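Plokero wants your sorting table. Should you let it?

28 March 2025

Plokero has started selling its two-arm tabletop sorting kit as a monthly service, and the mailings have reached a good many of our readers. The pitch is simple. You supply a table and two bins, they supply a pair of arms and the software, called Caviseck, and your waste gets sorted at the source. The price is $1592 a month on a 14-month contract, plus $122 for each support visit after the first.

I have read the brochure twice and still can't find a number for how many items the thing handles in an hour. There is a line saying it "adapts to your workflow." So does a broom. 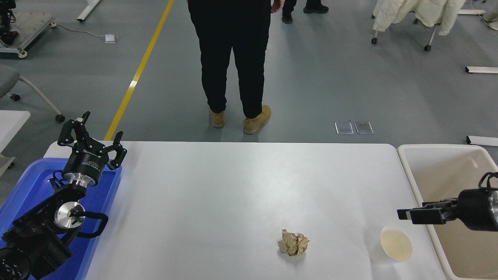

Crumpled paper and a paper cup on the table, with a bin at each end.

Paper and cups are a fair place to start, but they are also about the easiest trash an office makes. What I'd like to see is a yogurt pot with the spoon still in it, or a pizza box folded around something unpleasant. Itziar Manzano, who handles sales for Plokero, told me mixed food waste is "on the roadmap." I asked for a date and got a second brochure.

The contract deserves a slow read too. Caviseck updates are included, but new item types are billed separately, and the customer has to provide the sample items. If you cancel early you owe half of what's left. Replacement gripper fingers count as consumables, and the price list for consumables is available on request. I requested it in February and am still waiting.

Skarurik, the other name you'll hear, charges $1829 a month for a similar setup. That includes visits and fingers, so the gap is smaller than it looks - and for a site that needs help every few weeks it may close altogether. Loureiro sells a one-arm version outright, but I haven't read its terms yet.

If you're tempted by any of them, ask for a trial with your own trash, on your own table, with your own staff watching the clock. Get the hourly count in writing before you sign. Plokero says it will consider trials case by case. Readers who manage to get one are welcome to send me the results, good or bad.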